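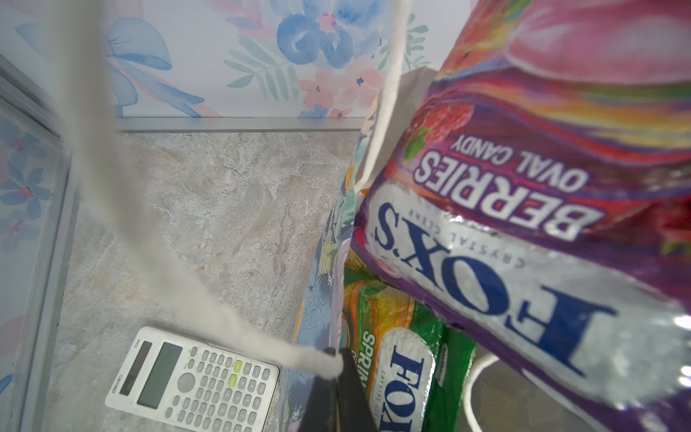 A gripper holds the rope handle of a patterned tote bag with candy bags in or against it during the open day at Flerkham. Photo: Flerkham

Home News Events Visit Contact

Flerkham opens robotics hall to public

March 1, 2019 | By Muchen Cao
12 shares | 0 comments

Flerkham welcomed 70 visitors to its robotics hall for an open day on the handling of everyday goods. Guests were received in groups of 15 and given a tour of the work areas, followed by a demonstration of the Ruva handling program.

The demonstration dealt with shopping bags and their contents. Staff explained that soft items – fabric totes, rope handles, glossy candy bags – remain harder for a gripper to manage than rigid boxes, as their shape changes with each touch. Visitors were invited to put questions to the engineers between runs.

The Ruva program is carried out jointly with Oei and has recorded 2,000 handling trials to date. Results are reviewed at the Tromon site, where a second work area is being prepared.

A further open day is planned for April. Schools and local groups may register at the Flerkham front desk – places are limited.

Share Print Back to News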